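Adoración Herrero
Thread, because I promised people at work I would stop talking about this out loud. I have been trying to change one letter of my name at the Tranton water utility since February. My bill is addressed to Adoracion Herrera. I am neither of those people.

Adoración Herrero
The accent I gave up on years ago. Computers in this town can't do accents and I've made my peace. But Herrera is a different last name. There is very likely a Herrera family in Tranton paying for my showers, or me for theirs.

Adoración Herrero
Step one was the online account. You log in, go to My Details, and there's a little pencil next to your name. You click the pencil. It opens a box with your name in gray, and under it: "To change your name, contact us." So the pencil is decorative.

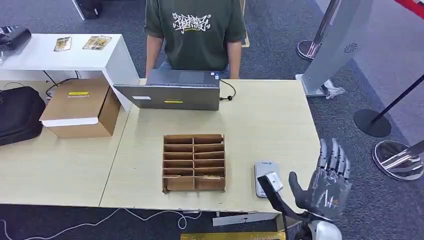 Laptop open, charger out, doing forms again

Adoración Herrero
Called. The hold music is 14 seconds of piano, then a click, then the same 14 seconds. You get to know it. I found myself humming it at the dentist.

Adoración Herrero
The person I reached was very nice and said a name change needs a marriage certificate or a court order. I said I haven't changed my name, you have. She said in that case it's a correction, and corrections are a different form. The form is on paper. They mail it to the name on the account. 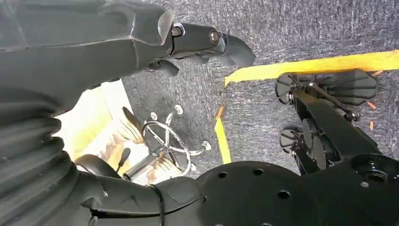 Mirkosden, February

Went up to my cousin's for a few days and the form arrived while I was gone, signature required. The carrier left a slip. The slip said Herrera. You can see where this is going and so could I, all the way down the highway.

Adoración Herrero
Post office wanted ID matching the slip. I offered my driver's license, my library card and a bill from the same utility. The bill matched perfectly, of course. It's the only document I own with the wrong name on it, and it's the one that worked.

Adoración Herrero
The form is 2 pages. Page one asks for your name as it appears on the account. Page two asks for your name as it should appear. Each has a row of boxes, one letter per box, and I filled them in like I was defusing something.

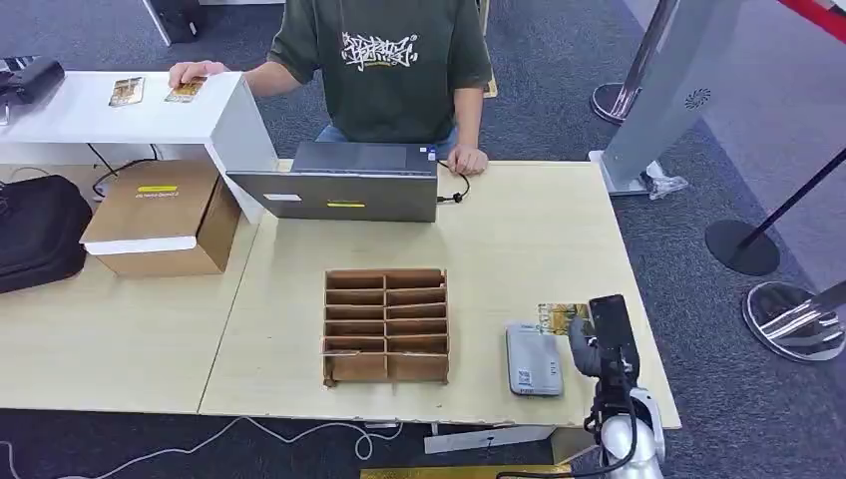 Then there's a section called Reason for Correction, with one line. I wrote "it is wrong." Abenezer Derese, who sits across from me and has opinions about paperwork, thought that was too aggressive and had me write "clerical error" on a fresh copy. Yes, I had made copies. I'm not new.

Adoración Herrero
Mailed it. Waited. Got a letter thanking Adoracion Herrera for her request.

Adoración Herrero
The letter said to allow 5 weeks. In the meantime I got a survey asking how likely I was to recommend Tranton Water to a friend. I don't know what that would even look like. "Have you tried the water here? There's just the one."

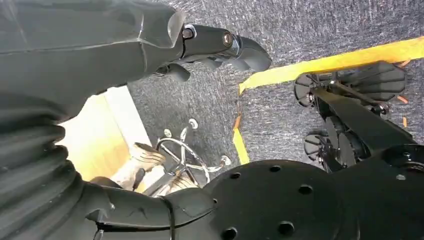 Week six I called again. Piano, click, piano. A different nice person said the form was received and the change was made, and read it back to me: H, E, R, R, E, R, O. I almost cried. I said thank you so much. She said is there anything else I can help you with, Ms. Herrera.

Adoración Herrero
New bill came this morning. Last name is right! First name is now "Adoration."

Adoración Herrero
Abenezer says leave it. He thinks it's an upgrade. He's been Abe Nezer to the gas company for as long as he's lived here and he says you just learn to answer.

Adoración Herrero
To everyone asking: no, I haven't tried going down there in person. The office is open until 4 and so am I.

Adoración Herrero
Ok, I printed another form.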